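**Ellero opens repair counter at its Storthorpe store**

June 6, 2022 – Ellero, the household goods retailer, has opened a repair counter at its Storthorpe store, where customers can bring in small appliances and lamps instead of replacing them. 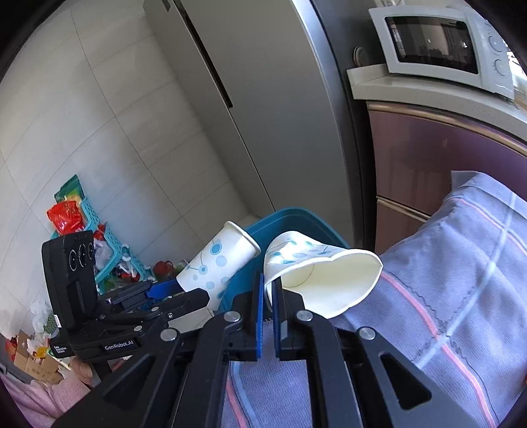

**What does a repair cost?**

Customers pay a flat fee of $16 for labor, plus the price of any parts. The fee is charged only if the item is repaired.

The counter takes toasters, kettles, fans, table lamps, irons and hand mixers. Microwave ovens and anything that runs on gas are not accepted. Items do not need to have been bought at Ellero, and no receipt is required.

Most repairs will be finished within 30 days. Customers get a text message when their item is ready, and a second one if a part has to be ordered. Uncollected items are held until the end of the following month and then recycled.

Ellero ran a trial of the service at its Clernau store beginning in February. Staff there checked in 1000 items during the trial. Cords, plugs and switches were the most common faults – many of the lamps needed only a new switch.

Parts for the Storthorpe counter are supplied by Mensah, which also stocks the Clernau store. Repairs carried out at either store are covered for six months. If the same fault comes back in that time, the item will be repaired again without a second labor fee.

The Storthorpe counter is on the lower level, next to the lighting department, and keeps the same hours as the store. No appointment is needed. Larger items can be brought in through the parking lot entrance.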